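Feb 17, 2022

I have been trying to learn Korean vocabulary since September. My neighbor Mi-kyung Jeon said ten words a day was too many for me, and she was right. I cut it to four and started writing them by hand. 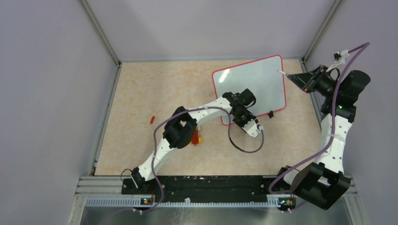 Whiteboard on the table.

The app I used before had 3,000 words in it. I got through 19 lessons and could remember the food and the weather. Verbs went straight out of my head. Flash cards worked a little better, until I lost half of them on the bus to Tadholm.
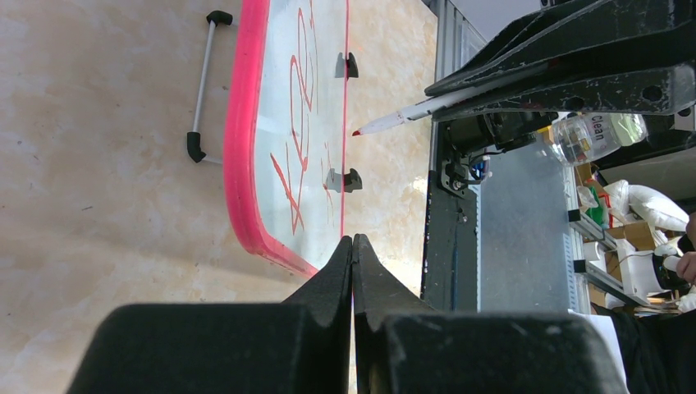
Verb endings are still my weak spot. I mix up the polite ones and the casual ones, and I said something far too casual to Mi-kyung's aunt at lunch. My current method is to write a verb big, say it out loud, wipe it off and write it again from memory. Red marker on a small whiteboard is fine for this, even if the glossy surface catches the light. Paper works too.

Jiahui Liang is studying from the same book and is 13 pages ahead of me.

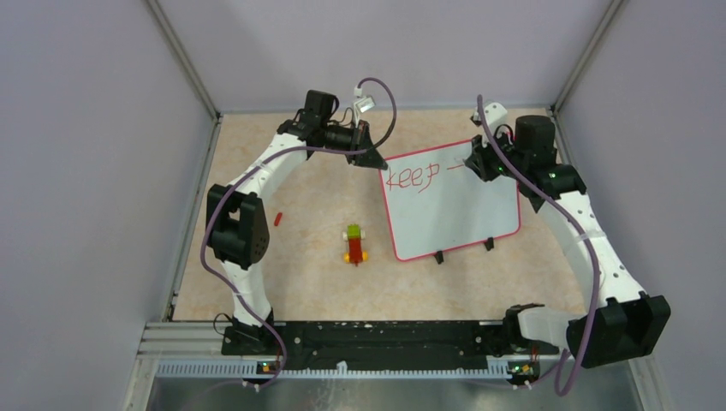
She does her review at night and I do mine before breakfast. Next week we start on numbers. There are two sets of them, and I only know the first.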